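Put the Correction Where the Mistake Was

By Banafsheh Jalali

In July a short post went around Fustirgate saying the town council had voted to close the public library on weekends. The council had done no such thing. It had voted to study the library's hours. A reader sent the agenda item to Dretudik, the local news site that ran the claim, and by the next morning the site had written a correction.

I have no complaint about the speed. My complaint is about where the correction went. Dretudik keeps a corrections page, linked in small type at the bottom of the site. The correction was posted there. The original story was edited so the first paragraph was right, and the headline was changed. The post on Clastano, where most people in town had seen the claim, was left up with the old headline on it.

That post had been shared 475 times when I looked. The corrections page has no share button at all.

I worked as a copy editor for 12 years, and I wrote plenty of corrections. I was taught that a correction is owed to the reader who saw the mistake. In print this was hard to do well. You could put the correction on page two and hope. Online it should be easier, and most newsrooms still act as if they have only page two.

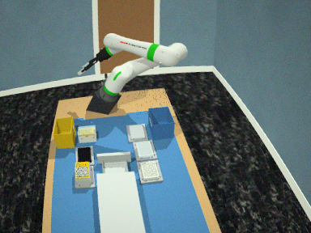
What a quiet edit does

Changing the story without saying so is the worst of the common habits. I understand why it happens. The editor sees an error, fixes it, and moves on to the next thing. The page is now accurate. A person who reads it for the first time gets the right facts.

But the person who read it at seven in the morning has the wrong facts and no way to know. If she goes back to check, she finds a story that says something different from what she remembers. She may decide she misread it. She may decide the site is hiding something, and she would be partly right.

There is a second cost. Suppose she argued with her neighbor over breakfast about the library, and cited the story. The neighbor looks it up at noon and finds that it says the council is only studying the hours. Now she looks like someone who makes things up. The newsroom did that to her, and it could have prevented it with one line of text at the top.

The line doesn't have to be long. "An earlier version of this story said the council voted to close the library on weekends. It voted to study the library's hours." That is enough. It says what was wrong and what is right. I would put it above the first paragraph and leave it there for good.
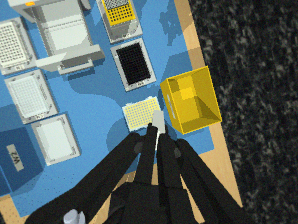 A black gripper above a blue work mat with racks, trays and containers.

The argument against repeating the error

Some editors will say that you should not repeat the false claim, even to correct it. They worry that readers skim, remember the claim and forget that it was wrong. I take this seriously. I have seen corrections so badly written that you come away believing the mistake.

The answer is to write them better. Start with the true statement, say what the earlier version said, and stop. What doesn't work is the vague correction, the kind that reads, "This story has been updated to clarify the council's action." Clarify it how? I have read that sentence in many forms and I don't think I ever learned anything from it. "Clarify" is a word people use when they were wrong and would like to have been unclear.

I would go further and ban "updated" for this purpose. An update is new information. If the fire department releases a new statement in the afternoon, that is an update. If you had the wrong street in the morning, that is a correction, and it should have the word "correction" on it.

Old posts count too

Dretudik's editor told readers in a note that the site corrects "all content on our own pages." I read that as a careful way of leaving out everything else. The site wrote the Clastano post. It chose the headline and picked the hour to publish it. It is as much the site's work as the story is.

Clastano lets an account edit a post, and it shows an edit mark when that happens. It also lets an account reply to its own post and pin the reply. Either would be better than nothing. My own choice would be both, with the false headline left visible in the pinned reply so people can see what was changed. Deleting the post is a poor choice. The screenshots stay in circulation, and the one place that could have carried the correction is gone.

I also think the correction should be posted fresh, as its own item, at the time of day when the original went up. People who check the site at breakfast will see it at breakfast. 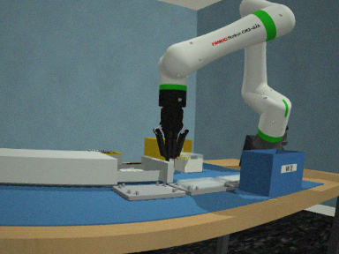 A FANUC Robot CRX-5iA arm with its gripper over a cluster of small parts.

What it costs

The usual reply from small newsrooms is that they don't have the staff. I worked in one, and I know how thin the day can be. But count the work. The correction has already been written, because it is on the corrections page. Copying it to the top of the story takes a minute. Posting it to Clastano takes another. The same person can do both before getting up for coffee.

What it really costs is pride. A correction at the top of a story is read by everyone, including competitors and the council members who already think you are careless. I never enjoyed it. One of mine ran on a story about the Holovko bridge repairs, where I let through a figure of $2000 a day for a job that was billed by the week. The note was longer than the paragraph it fixed. A contractor called to thank me, and then called my boss to complain that it had happened in the first place. Both calls were fair.

Readers have a part in this as well. If you shared the library post, share the correction. You don't need to apologize or explain. Post it in the same group, to the same people.
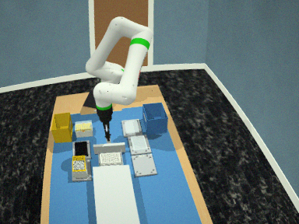 Should a newsroom correct a small error, such as a misspelled name?

It should, and in the same place as a large one. The person whose name was misspelled doesn't think it is small. A typo in an ordinary word can be fixed without a note, but anything a reader might repeat as a fact needs one.

As I write, the Clastano post is still up with the old headline. The library will be open this weekend at its usual hours.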